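Suchbegriff eingeben … Suchen

Protokoll der Mitgliederversammlung, Verein Atempause Erkodley e. V.
22.09.2023, Seminarraum im Haus Fletwood

Drucken | Per E-Mail senden

Anwesend: Tegwen Craddock (Leitung), Mererid Griffiths, Dilwyn Pugh, Eyvindur Hauksdóttir und ich, Branwen Rosser, fürs Protokoll. Wer mich kennt, weiß, dass ich nicht stenografieren kann, also bitte meldet euch, wenn ich euch falsch wiedergebe!

1. Rückblick auf den Achtsamkeitskurs im Juni
Mererid hat erzählt, wie die Abende gelaufen sind, und ich fand das richtig schön zu hören. Die Atemübungen am Anfang kamen gut an, das Schreiben in Stille weniger (mir ging es da ähnlich, ich bin dabei zweimal fast eingeschlafen). Dilwyn wünscht sich beim nächsten Mal mehr Zeit für das Gespräch zu zweit. Eyvindur meinte, dann müssten wir die Gruppe kleiner halten. Darüber haben wir eine ganze Weile geredet und es am Ende Mererid überlassen.

2. Kasse
Eingeplant für das Jahr waren 3000 Euro, ausgegeben haben wir bisher 2913 Euro. Das ist knapp, und ich habe kurz geschluckt. Dilwyn hat die Belege mitgebracht und herumgereicht, der größte Posten ist die Raummiete. Es fehlt noch die Quittung für die Teebestellung über 186 Euro — Tegwen sucht sie zu Hause.

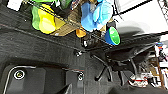 Eyvindur hat vorgeschlagen, den Beitrag für den Winterkurs auf 100 Euro zu setzen. Mererid war das zu hoch, sie möchte auch Leute erreichen, die gerade wenig Geld haben. Wir haben uns auf einen ermäßigten Platz pro Kurs geeinigt, ohne Nachweis, ein kurzer Anruf genügt. Abgestimmt: vier dafür, eine Enthaltung (das war ich, ich hätte lieber zwei Plätze gehabt).

3. Kursheft »Bristia«
Der Entwurf liegt vor. Ich habe ihn in der Bahn gelesen und mag vor allem das Kapitel über Schlaf, das über Ziele klingt mir noch zu sehr nach Kalenderspruch. Tegwen kürzt es. Außerdem kommt vorne der Hinweis hinein, dass unsere Kurse keine Therapie ersetzen, darauf hat Dilwyn bestanden und alle waren einverstanden.

4. Verschiedenes
Eyvindur übernimmt den Newsletter — danke, danke, danke! Der Schlüssel zum Seminarraum bleibt bei Mererid. Die Anmeldung zum Winterkurs läuft wieder über Tegwen.

Für das Protokoll: Branwen Rosser

Weitere Beiträge
Winterkurs: Jetzt vormerken lassen
Besser schlafen, vier kleine Übungen
Protokoll der Sitzung im Juni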